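From: frontdesk at Lesa House
To: small-lodging-laundry list
Date: Saturday, January 21, 2023
Subject: Re: [laundry] Stiff towels after switching to well water

Replying to the message from the campground, quoted here with the parts I have no answer for taken out.

> We run 42 sites and a bathhouse outside Kakville, and we rent towels
> at the counter. In August the town line to our road was shut off for
> repairs and we went over to our own well. We stayed on the well after
> that because it costs us less.
>
> Since then the towels come out of the dryer stiff. The white ones have
> gone gray and the blue ones look dusty even when they are clean. We use
> Dinodo powder, one full scoop per load, and a liquid softener. When
> people complained we went to two scoops. It got worse.
>
> Two questions. Is there a way to bring the old towels back, or should
> we throw them out? And does anyone run colored towels and find they
> hold up better than white?

We have been on a well the whole time we've had this place, so I can tell you what we do. We are smaller than you are. We have eight rooms and own 100 bath towels, plus hand towels and the kitchen stuff.

First, get the water tested. You need to know the hardness and the iron. They are separate problems. Hardness makes towels stiff and gray. Iron makes them yellow or orange, usually in blotches, and bleach makes it worse. From what you say I would guess you have hardness and not much iron, but it's only a guess until you have the sheet in your hand. Our county extension office gives out the bottles. Take the sample from a tap ahead of any softener or filter.

Second, go back to one scoop. Powder has trouble dissolving in hard water, especially cold hard water, and what doesn't dissolve stays in the loops. With two scoops you are leaving more behind each time. Dissolve the powder in a bucket of hot water before it goes in the drum. It's a nuisance but it made a difference for us the first week. Liquid would save you that step. We stayed with Dinodo powder since we buy it by the drum and the price is right.

Third, stop the liquid softener on towels altogether. It coats the cotton. The towel feels soft for a wash or two and then it quits soaking anything up, and the coating holds on to the minerals. We keep a bottle for the bedspreads and that's all.

For the old towels, this is how we strip them. Run them through hot with no detergent and a cup of washing soda. Don't fill the drum more than halfway. When that's done, run them again hot with two cups of plain white vinegar and nothing else. Then a cold rinse. Never put vinegar in with bleach, and if you've been bleaching the whites, run a plain rinse between. Look at the water when it drains. Ours came out cloudy the first two times and clear the third. If a towel is still stiff after three rounds it's worn out, and you can cut it up for rags.

On color, yes, we changed over. White is fine if you can bleach it and your water lets you. With ours we couldn't keep whites looking right, so when we reordered we went to a medium blue. Blue hides the gray. It doesn't hide makeup remover or acne cream, which will take the dye out in spots, and there's no fixing that. We put a dark washcloth in each bathroom with a small sign and lost fewer towels to it.

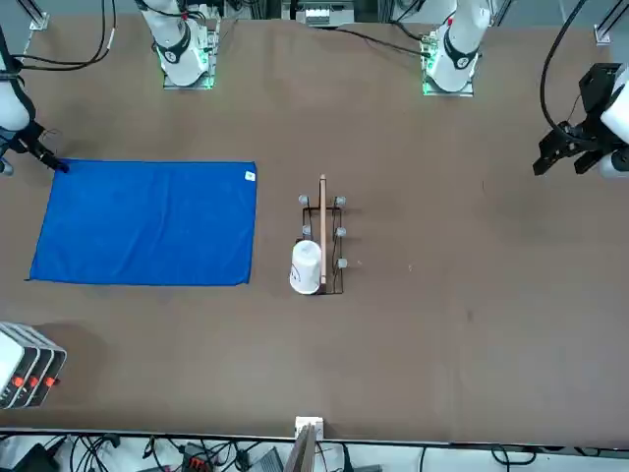
Blue towel on a brown tabletop.

Wash new blue towels by themselves the first three times. The dye runs. I put a load in with pillowcases once and we had pale blue pillowcases for the rest of the season. I have heard that salt or vinegar sets the dye. I tried both and couldn't see any difference between those and the ones I did plain.

Dryer time matters as much as the washing. We used to run a fixed hour on high. Cotton that's dried past done comes out like cardboard no matter what water you have. Now we pull them at 40 minutes, shake each one out hard, and give them ten more on medium. Our dryer is an old Hollis with a load counter on the front. It was at 713 when I cleaned the vent line from the wall out, and what came out filled a grocery bag. Drying got shorter after that, so if your towels take more than an hour, look at the vent before you blame the water.

You didn't ask about folding, but stiff towels are often put away a little damp, and that's where the smell comes from. Ours sit open on the table until they are cool all the way through, then get folded in thirds the long way and in half twice. The shelf in the linen closet is open wire. We had solid shelves and the bottom towel in every stack smelled.

About a water softener. We priced one for the whole building and didn't buy it. What we did was put a small one on the line to the laundry only. The salt comes to around 42 pounds a month in season and a good deal less in winter. For a bathhouse you might want the showers on it too, and then you're into a bigger unit. Somebody on this list with a campground would know more than I do about that.

I would do it in this order: test, drop to one scoop, quit the softener, strip one load and see how it does. Don't strip everything at once. If it turns out you have iron, the washing soda round will do nothing for it and you'll want a rust remover made for laundry. Read the label on that for colored goods before you use it on the blue ones.

If you post the test numbers I can tell you how they compare with ours. I'd also like to know what you pay per towel up there, as our supplier went up again this month.

Lesa House, front desk and laundry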